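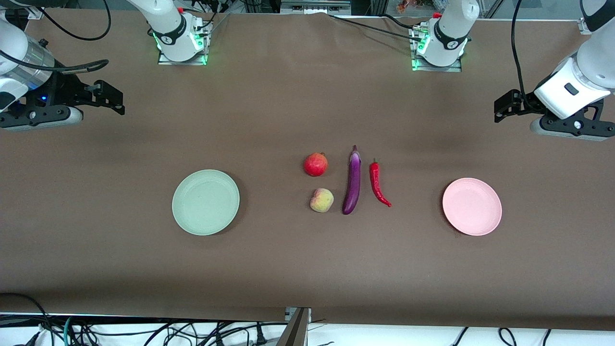
Sorting is harder than it sounds, according to Lourenço Cardoso. He told the first-year students in the Diltdale robotics club as much on their second evening, and most of them took it for the kind of thing people say to beginners. By December they had come around to his view.

The club meets in a former print room at Diltdale Technical College, at the end of a corridor that still smells of toner. It has existed in one form or another for eight years. For most of that time members built wheeled machines and took them to regional contests, with mixed results. Two years ago the college bought a pair of robot arms and the club was given the evening slots nobody in the engineering department wanted. The wheels went into a cupboard.

This year's project is called Grumivden, a name left over from a mistyped folder on the shared drive. The aim is easy to state. Fruit and vegetables are set down between two plates, a green one and a pink one, and the arms put the fruit on one plate and the vegetables on the other. The students choose which plate is which before each run, and the program has to follow.

A pomegranate, a peach, an eggplant and a chili pepper make up the standard set. The club argued for most of an evening over whether an eggplant counts as a fruit. A botanist would say it does, and would say the same of the chili. The students settled on the grocery store rule – if you would look for it next to the onions, it is a vegetable – and wrote that on the whiteboard, where it has stayed.

The items were picked to cause different kinds of trouble. A round fruit can roll if one finger touches it before the other. A long eggplant has to be gripped across its width, so the program has to work out which way it is pointing. A chili is thin and curved, and a gripper that comes down a little too high closes on air. The peach needed a force limit of its own.

Duarte Bastos wrote most of the grasping code. He is in his second year and had never programmed an arm before last fall. His first version treated every object as a box, and it worked well enough on the pomegranate that he assumed the rest would follow. The chili took him five weeks.

"I kept changing the camera settings," he says. "The camera was fine. I had the table height wrong in one file and right in another."

Using two arms brings its own problems. Each can reach the middle of the table, and so each can reach the other. In the early runs the students avoided collisions by having one arm wait until the other had gone back to its starting position. That was safe and very slow. The current version divides the table down the middle and lets both arms move, with a shared zone that only one may enter at a time. When the items are placed close together, nearly everything falls inside the shared zone, and the speed advantage mostly goes away. Bastos is still working on that part.

The students log every attempt by hand in a spreadsheet, along with the cause of any failure. The sheet now has 913 rows. A first-year student reads through it before each meeting and picks one type of failure for the group to work on that night. Cardoso insists on this. He ran the club's first arm project and saw several weeks go to fixing whatever had gone wrong most recently.

Money is tight but manageable. Brellance, a packaging firm on the edge of town, gives the club 700 dollars a year, and most of it goes to replacement finger pads and cables. Groceries come out of the members' own pockets. Leftover produce goes home with whoever is last out.

The team will show Grumivden at the Cordeiro Cup, a student contest with three rounds. In the first, teams use their own objects. In the second, the judges rearrange them. In the third, the judges bring something the program has never handled, and teams have a few minutes to adjust. Last year it was a bunch of grapes, and only one team moved it without losing any.

Bastos has been practicing for the third round with whatever the others bring in. Leeks went well. Garlic did not, and there is a note about the papery skin in the spreadsheet. Next week he plans to try a pineapple, if the gripper will open wide enough to take one.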